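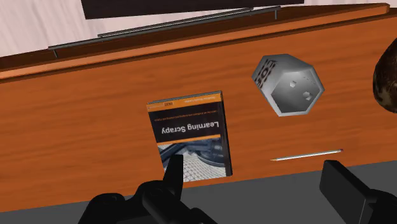

Figure 2. One of our simulated desk setups, with a book, a pencil and a hexagonal object.

3.2 House rules for scene resets

I'll admit I used to think a reset rule was paperwork. Then we merged the Onley and Lella task sets and I lost a whole Sunday to episodes that couldn't be compared (same task name, different starting layouts!). So now we follow four rules, borrowed partly from the Candov checklist. Log the seed. Keep object scale fixed within a task. Never hand-nudge an object after the reset. And throw out any start where the gripper already touches something, even if the policy goes on to succeed. We run 20 resets per task before anyone trains on it.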